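Samah Abdelaziz dirige en Tovar un pequeño taller de acabados que viste mesas y cabinas de trabajo. Hablamos con ella en febrero de 2022, cuando preparaba una nueva serie de paneles.

"El revestimiento lleva 18 horas de secado entre mano y mano", explica. "Si se acorta, la textura se aplasta al montar." El taller produce unos 300 paneles al año, casi todos por encargo. 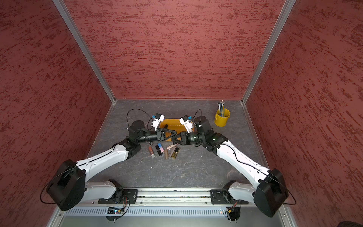

La elección del color es, según Abdelaziz, un problema de contraste. "Un fondo liso delata cada roce. Con textura y vetas se disimula el desgaste." De ahí el rojo óxido de las tres paredes, con trazos más oscuros, frente a una superficie gris jaspeada de veta blanca muy tenue. La bandeja naranja se distingue bien sobre ese gris - el lápiz labial negro, también sobre la bandeja.

Para las esquinas prefiere perfiles de aluminio vistos. "Se desmontan con una llave de 10 y el panel sale entero", dice. Su socio, Angus Henare, defendía la junta pegada. La probaron en septiembre en un encargo para Butau y hubo que rehacer dos paredes.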